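# Offene Werkstatt Hullow

Die Offene Werkstatt Hullow ist der jährliche Tag der offenen Tür des Robotikzentrums in Gunasville. Ich schreibe den Artikel hier im Regionalwiki, weil ich im Juli 2023 selbst dort war und der alte Eintrag aus zwei Zeilen und einem toten Link bestand (schade eigentlich!).

## Geschichte

Angefangen hat das Ganze als Hausmesse der Firma Brernidex, damals noch im April und mit 47 Gästen. Inzwischen kommen 800 Leute, und wer nach dem Mittag eintrudelt, steht erst mal ordentlich Schlange. In der Halle waren bei meinem Besuch 27 Stationen aufgebaut, vom Greifer für Schrauben bis zum Laufroboter, und ich habe natürlich nicht alle geschafft.

## Die Station Mfaume

Am längsten bin ich bei Mfaume hängen geblieben. So heißt das Projekt, in dem eine menschenähnliche Hand das Einsortieren übt: Teil greifen, über den Sortierkasten mit den schmalen Fächern führen, ablegen. Klingt simpel, ist aber richtig fummelig - die Fächer liegen dicht nebeneinander, und die Finger müssen das Teil die ganze Zeit gerade halten.
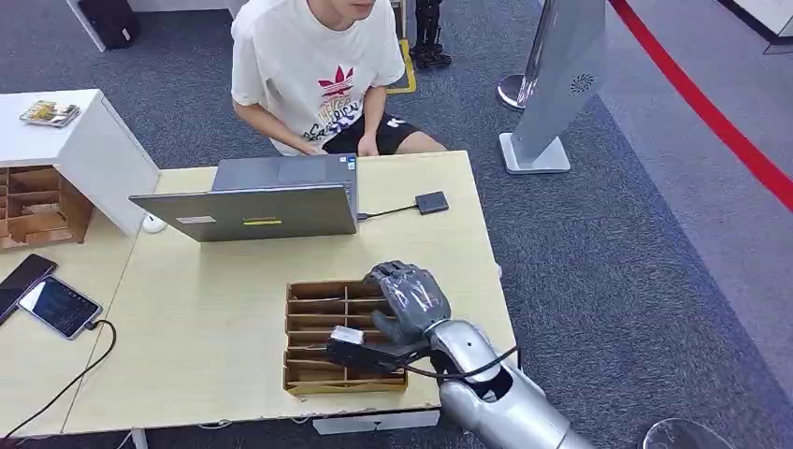
Laut Aushang hat das Team für diese eine Aufgabe 3336 Durchgänge aufgezeichnet. Ich fand das erst verrückt viel, aber nach einer Weile Zuschauen kam es mir eher wenig vor! Hängt zum Beispiel ein Kabel am Teil, zieht das beim Bewegen mit, und schon sieht jeder Durchgang ein bisschen anders aus. Gearbeitet wird dabei ganz normal am Schreibtisch, der Laptop steht gleich hinter dem Kasten und die Hand greift von der Seite herüber. Fragen durfte man jederzeit stellen, auch die ganz dummen (meine war, ob die Hand auch Besteck einräumen kann - kann sie noch nicht).

## Anfahrt und Eintritt

Der Eintritt ist frei, eine Anmeldung braucht man nur für die Führung durch den Keller. Vom Bahnhof Gunasville fährt der Bus bis vor die Tür, Parkplätze gibt es kaum. Den Kaffee holt man sich besser vorher am Bahnhof.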